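仕分け・収納作業スタッフ募集（短期・未経験可）

株式会社Trondutleyでは、食器や小物を種類ごとに仕分け、収納ケースに納める作業のスタッフを募集します。勤務先はSkurnel作業室です。座ったままでも立ったままでもできる軽作業で、重い物を運ぶことはありません。

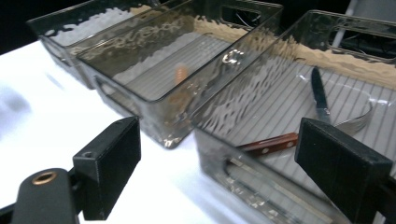

作業は一人一台のテーブルで行います。開始前に品物の一覧をお渡ししますので、内容を確認してから始めてください。一覧にない品物が混じっていたときは、よけておいて担当者に声をかけてください。1回の仕分けが終わったら、結果を記録用紙に記入し、品物をテーブルに戻して次の回に移ります。速さは問いません。手順書どおりに進めていただくことを優先します。

募集人数　12名
時給　1000円（研修中も同額）
交通費　1日541円まで支給
勤務時間　9時30分から16時30分まで（休憩1時間）
勤務日数　週2日から。曜日は面談で相談
期間　採用日から3か月。更新の可能性あり
勤務地　Skurnel作業室 139号室

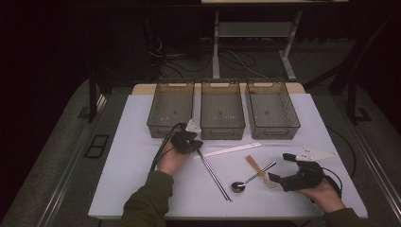
必要な資格や経験はありません。箸やスプーンのような細い物、小さい物を続けて扱いますので、手先を使う作業が苦にならない方に向いています。箸は白いものと銀色の金属製のものがあり、種類を見分けて扱っていただきます。ケースは半透明の茶色っぽいもので、3個並べて使います。どのケースに何を入れるかは回ごとに変わりますので、前の回の並びで覚えてしまわないようお願いします。

服装は自由ですが、袖口の広がった服、指輪、長い爪はご遠慮ください。室内は土足禁止のため、上履きをご持参ください。昼食は休憩室でとれます。冷蔵庫と電子レンジがあります。作業台での飲食はできません。

初日は午前中に説明と練習を行い、午後から通常の作業に入ります。11月に同じ作業に参加された方は説明を省略できますので、応募時にその旨をお書きください。

応募方法
応募フォームに氏名、連絡先、勤務可能な曜日、開始できる時期を入力してください。履歴書は面談当日にお持ちください。面談は30分程度で、当日に簡単な仕分けを試していただきます。結果は採否にかかわらず、1週間以内にメールでお知らせします。

応募締切　2018年12月21日
定員に達した場合は締切前に受付を終了します。

株式会社Trondutley　収納作業 採用係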